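Clarnden House Shared Kitchen: Open Shelf FAQ

Last updated 16/01/2019

The white open shelves in the shared kitchen are used by everyone who lives in the building, and the office gets a lot of the same questions about them. The answers are collected on this page. If yours isn't covered, write to Kendra Bergeron at the front office or leave a note in the kitchen mailbox.

GENERAL

Who can use the open shelves?

Anyone with a kitchen key. That includes residents on short stays. Guests may take fruit and use the dishes as long as the resident they are visiting is in the building.

Are the cubes assigned to rooms?

No. We used to assign them, and the result was that half were overfull and the rest held one mug each. The cubes are now shared by type of item. Personal food and dishes belong in your own locker in the hallway.

How many residents share this kitchen?

There are 29 rooms on this kitchen. Rooms on the upper floor have their own and follow a separate set of rules.

Why open cubes and not cabinets with doors?

The old cabinets had doors, and things got forgotten behind them. With open cubes you can see what is there before you buy more of it. The drawback is dust, which is covered under Cleaning.

FRUIT ON THE TOP

Can I put fruit on top of the unit?

Yes. The top surface is for shared fruit. Anything you leave there is free for others to eat. If you want to keep it for yourself, put it in your locker or in the refrigerator with your room number on it.

Does the fruit need to be in a bowl?

No. Whole fruit with the skin on can sit directly on the surface. Leave a gap between pieces. Fruit that is touching bruises at the contact point, and one soft piece will spoil the one next to it. Small loose fruit such as grapes or cherries should be in a bowl or it ends up on the floor.

Where exactly should it go?

Toward the back, near the raised lip, for anything round or anything that rolls. Long fruit should be laid parallel to the lip.

Can I leave cut fruit out?

No. Cut fruit goes in the refrigerator in a closed container. Cut fruit found on the shelves is thrown away the same day.

How long can fruit stay there?

Until it is soft or leaking, or for 5 days, whichever comes first. Kendra checks the top during her morning round. You don't have to wait for her. If you see a piece that has gone bad, put it in the compost pail under the sink and wipe the spot where it was.

What about bananas?

Bananas are fine, but keep them at the far end from everything else. They make other fruit ripen faster. Pears and mangoes that are still hard can be put next to them on purpose if you want them ready sooner.

Can I put vegetables there too?

Tomatoes and avocados are fine. Onions, garlic and potatoes go in the bin beside the pantry door, where it is darker. Please don't mix potatoes and onions in the same section of the bin.

Is the fruit washed?

Assume it isn't. Wash it before you eat it.

DISHES IN THE CUBES

What goes in which cube?

Bowls go in the upper cubes. Everything else is kept lower down, with long-handled items at the bottom. The cubes in between are left open for whatever is in use that week, such as serving dishes for a shared meal.

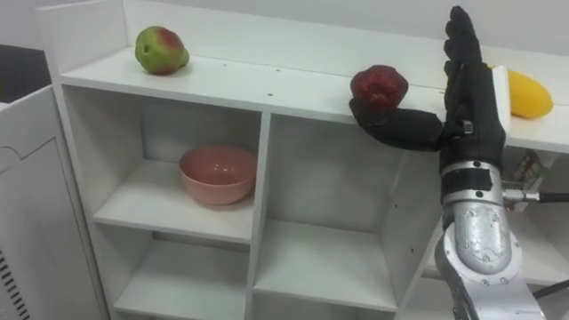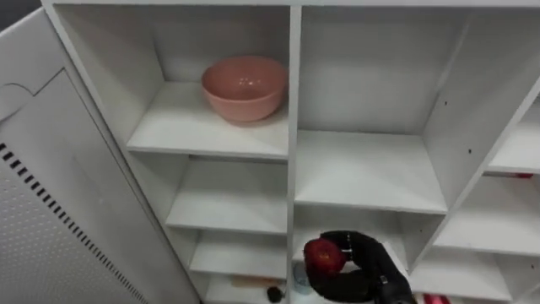
The white shelving: fruit along the top in the first picture, the pink bowl in its cube in the second.

Some of the cubes are empty. Can I fill them?

For the length of a meal or a party, yes. Clear them again by the next morning. We keep spare space on purpose so that there is always somewhere to set down a clean dish.

Can I stack bowls?

Up to four of the same size. Different sizes should be stacked with the largest at the bottom. If a stack rocks when you touch it, make two stacks.

Do bowls go upside down or right side up?

Right side up. Some people prefer them upside down to keep dust out, but a bowl that is put away damp and upside down traps water against the board. Give a bowl a quick rinse before use if it has been sitting for a while.

Do things have to be completely dry before I put them away?

Yes. This is the rule that gets broken most often. The boards are laminated and the faces will take a splash without trouble, but water that sits along an edge or in a corner gets into the joint and the board swells. It does not go back to its old shape after that. Use the drying rack or a towel first.

Can I put hot pans on the shelves?

No. Use the metal stand next to the stove. A hot pan will mark the surface or lift it, and there is no way to repair a lifted surface except to replace the whole board.

Are heavy items allowed?

Put heavy items in the bottom cubes. This applies to cast iron, the big stockpot and any small appliance. The top surface is for fruit only, and it should never be used as a step or a seat.

I donated a bowl. Can I have it back when I move out?

Yes, if it is still in one piece. Tell the office when you donate it so that it goes on the list. Dishes that are not on the list stay with the kitchen.

CLEANING

How often are the shelves cleaned?

The top is wiped every day. The cubes are emptied and wiped once a week by whichever two rooms are on the rota. The rota is posted inside the pantry door.

What should I use?

Warm water, a small amount of dish soap and a soft cloth that has been wrung out well. Wipe toward you, from the back panel to the front edge, then go over it with a dry cloth. The corners at the back collect crumbs. A dry paintbrush is kept in the cleaning caddy for those.

What should I not use?

Scouring powder, steel wool, the green side of the sponge, or bleach. The surface is white and scratches on it turn gray over time. A dry cloth used alone on gritty crumbs will scratch it too, so brush the crumbs off first.

How do I get fruit stains out?

Fresh juice comes off with soap and water. For a dried stain, such as berry or pomegranate, lay a damp cloth over it for ten minutes and wipe again. If there is still color left, make a paste of baking soda and water, leave it on for a few minutes, and rub gently with a fingertip. Don't press hard. Report anything that is left after that and we will look at it.

There is a sticky ring and I didn't make it. Do I have to clean it?

Please do. It takes less time than finding out who made it.

I have seen fruit flies. What now?

Remove the soft fruit first. Empty the compost pail, wash it, and wipe the top of the unit with soapy water. Set out a small dish of vinegar with a drop of dish soap in it near the sink. If they are still there after a few days, put all the fruit in the refrigerator and tell the office. We will clear the drain.

DAMAGE AND REPAIRS

A board is loose or leaning. Who do I tell?

Mervin Vachon handles repairs. Write the problem in the blue book by the kitchen door and say which cube it is, counting from the top. If the unit feels unsteady, take the heavy items out and set them on the floor along the wall until he has seen it.

Can I tighten it myself?

Please don't. The fasteners go into board and strip easily if they are overtightened. Mervin has the right key.

Is the unit fixed to the wall?

Yes, it is fixed at the back with two brackets. Do not move it to sweep behind it. There is a flat duster in the closet that fits the gap.

I broke a dish. Do I have to pay for it?

Not for ordinary dishes. Put the pieces in the cardboard box marked for breakage, not in a bag, and write it in the blue book. We replace dishes twice a year.

What did the shelving cost?

The unit was bought together with the drying rack and the new pantry bins, and the total for all of it was 2,074 dollars, with delivery. It came out of the kitchen fund. Residents who want to see the breakdown can ask Lise Lévesque, who keeps the accounts.

OTHER QUESTIONS

Can I label a cube?

Paper labels on string are fine. Do not use stickers or tape on the boards. The glue stays behind and collects dirt.

Can I bring in my own shelf or rack?

Ask first. Floor space is tight between the unit and the stove, and the walkway has to be kept clear for fire safety.

Does the office buy the shared fruit?

Partly. A box comes in at the start of each week, and the rest is whatever people leave. If you would like something different in the box, add it to the sheet on the refrigerator. We can't always get it in January.

I have an allergy. What should I do?

Tell the office which food it is. We can keep it off the shared top and put up a notice. One set of dishes is already kept apart in a closed box in the pantry for this purpose. Ask Kendra for it.

Where do lost lids go?

In the basket on top of the refrigerator. It is emptied at the end of the month.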